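In Defense of the Pretend Apartment

2020-12-22

Well, the last club session of the year is behind us, the cookies my mother-in-law sent have been reduced to a tin of crumbs, and I finally have a quiet evening to write the thing I have been promising to write since August. Pull up a chair, because I am going to take my time getting there.

Those of you who have been reading along know that I help run the robotics club at Thevar, and that we have 12 students this year, and that for most of the club's life we have been a hardware club. We soldered, we stripped screws, we lost the small hex key and bought another small hex key. Every spring we took a robot to the Bruselora, which is the regional contest in our part of the world, and every spring something fell off it in the parking lot. I loved that. I still love it. I have a drawer full of those fallen-off pieces and I won't be taking suggestions about the drawer.

This year the Bruselora has a simulated division, and we entered it. The task is an indoor one. Your robot lives in a rendered apartment, and it is told to go and find something or go and stand next to something, and you write the part that decides how to get there. A perfect run is worth 100 points. You lose some for bumping the furniture and some for dawdling, and if you end up in the wrong room you lose so many that you might as well have stayed where you were.

When I sent out the note telling families about it, I had some kind replies and some that were a bit less kind, and one parent asked me, very politely, whether the kids would be doing "real robotics" or playing a video game. I wrote back something cheerful and short. I have been composing the long answer in the shower ever since, so you may as well have it.

My long answer begins with a doorway. In our old hardware seasons, a doorway was a thing the robot went through if you aimed it well. You drove it, you got good at driving it, and the best driver on the team was usually the reason we did well. I don't want to take anything away from those drivers. But I spent years watching eleven kids watch one kid drive, and telling myself they were all learning the same amount. They weren't. Some of them were learning to hold a flashlight.

In the pretend apartment there is no driver. Somebody has to say, in code, what a doorway is. Is it a gap? Then so is the space between two chair legs. Is it a gap with posts on either side? All right, but what if you're coming at it sideways and you can only make out one of them? We spent most of an afternoon on that, and it was one of the best afternoons I have had as a teacher (I will include in that ranking the afternoon the fire alarm went off and we had class on the lawn). A girl who had barely said a word since she joined got up and walked through the classroom door over and over, crouching lower each time, saying out loud what she could see. By the end, half the club was in line behind her doing the same.

Then there are the chairs. I had no idea how hard a chair is! You and I look at a chair and we know which part is chair and which part is air, and we know we can't roll through the air part if the legs are too close together. The robot has to be taught every bit of that. Our robot is called Skutus, a name that was voted on and which I had no say in, and for the first several weeks Skutus believed that any patch of floor it could see between the slats of a chair was a patch of floor it could get to. You can imagine how that went at the dining table.
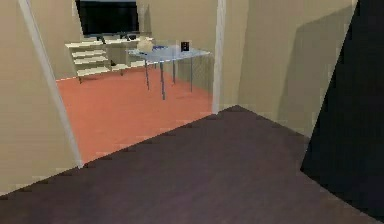
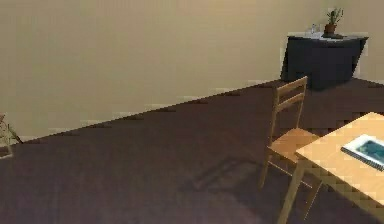
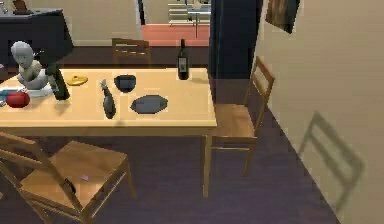 Three views inside the simulated apartment.

I think what has surprised me most is how much patience the thing has drawn out of them. With hardware, a failed run costs you. The battery is down, a wheel is loose, somebody has to carry the robot back to the start, and by the third failure there is a mood in the room. I used to steer us away from failing for that reason, and I'm a little ashamed of it now. I would see a student about to try something that plainly wouldn't work, and I would step in and say, well, maybe let's save the battery. What I was saving was an hour of my own evening.

In simulation a failed run costs a minute and a groan. Two of our students tried the same stretch of apartment 110 times, changing one thing per try and writing each change down on paper, because Lavanya Chacko insists on paper. Lavanya coaches with me and comes from a lab background, and she has a way of asking "and what did you expect to happen?" that has quietly turned into the club motto. She asks it before every run. Nobody is allowed to press the key until they have answered. I have started doing it at home with recipes.

Now, I want to be fair to the parent who wrote to me, and to my own drawer of parts, because there is a real objection in there and I don't think it should be waved off. Simulated floors are kind. The wheels in our simulator never slip unless you tell them to. The light in the living room will be the same tomorrow as it is today, and no little brother is going to leave a sneaker in the hall. The glass table behaves itself beautifully, where a real one would very likely make a fool of a cheap depth sensor. A student who only ever worked in there could come away thinking the world holds still for you, and I would count that as a failure on my part.

I also miss the hands. I miss it for them as much as for me. There's a kind of kid, and I was that kid, who doesn't believe in a thing until she has gotten grease on it. We have two like that this year, and the fall was hard going for both of them. One has come around, more or less. The other has been a very good sport and has asked me, I believe four times, when we are getting the soldering irons back out. (February. I promised, and I'm putting it in writing so you can all hold me to it.)

So I am not arguing that we should pack up the workbench. What I am arguing is that the order we do things in ought to change, and that the pretend apartment has earned a permanent place at the front of the year. Let them begin where trying is cheap. Let every one of them be the person whose code is running, with no turns and no star driver, until they have each been wrong enough times that being wrong has stopped stinging. Then bring out the metal, and let the metal teach them about slipping wheels and sneakers. I think they will meet it as different students than the ones I used to hand a controller to in September.

There is a money side to this as well, and I would be fibbing if I left it out. A hardware season leans on whoever can stay late, whoever can be driven to the parts store, whoever has a garage. The simulator we use, Jitus, runs on the school's elderly laptops if you turn the shadows down and don't open anything else. One student does nearly all of her work in the public library before her bus. She could never have taken a robot there. I think about that more than I think about the points.

And it has made the work easier to talk about, which I did not see coming. When a real robot hits a table leg, you have six opinions about what happened and no way to settle it. When Skutus hits a table leg, we have a log. The longest one we have read together, line by line, was 1044 lines, and yes, there was complaining, and yes, I brought snacks. But somewhere past the middle a boy said, "Oh, it never saw the table at all, it thought it was still in the hallway," and the whole room leaned in toward the screen. He was right, too. It had been lost from nearly the first turn, and everything it did afterward made perfect sense for a robot in a hallway. We talked for a long time about that, about how you can be sensible at every step and still be in the wrong room, and I drove home feeling that I had been given something to chew on for my own life as well.

I don't know how we will do at the Bruselora. Our best practice score is decent and our usual practice score is less so, and there are teams in the simulated division who have been at this for longer than we've known it existed. I would like them to do well, of course I would! I'm not made of stone. But when families ask me in the new year whether we are going back to being a proper robotics club, I plan to invite them in, sit them down at one of the laptops next to a student, and let them try to explain to Skutus what a chair is. Lavanya will be standing behind them with the paper.

We start up again the second week of January, same room, same time. If anyone ended up with the good extension cord, please bring it back.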